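Teaching a robot when to let go

Robotic arms have long been able to pick things up. Putting them down well has received far less attention, and it is the subject of a study under way at the Bralgate laboratory, where Oľga Hájek leads a small group working on learned placement.

The group's method, called Flundeck, trains a policy on demonstrations recorded by human operators. The present data set holds 1204 of them, each labelled with the moment of release. According to Hájek, earlier models treated that moment as an afterthought and tended to open the gripper too soon. 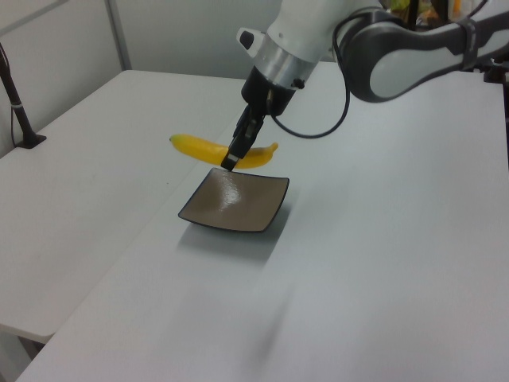 Curved items are a demanding case, as they may rock or roll once released. Tetteh Lamptey, who designed the evaluation, specified 348 trials across four object shapes, with the target dish shifted and turned between runs. A placement is counted only if the object remains within the rim after the arm has withdrawn. On that measure Flundeck succeeded in 82 per cent of trials.

Ji-hoon Hyun, who analysed the failures, attributes most of them to the approach. When the arm travels too low, he notes, the item can catch the rim before it is centred.

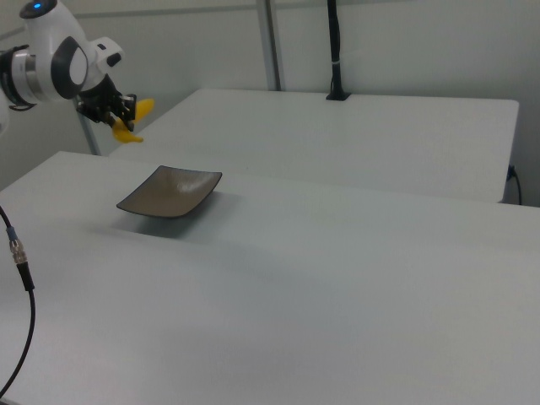

A yellow item is held in the gripper near the square dish at the Bralgate laboratory.

The group will repeat the trials in November with a revised labelling scheme. Kwadwo Gbeho is preparing the demonstrations for release to other laboratories.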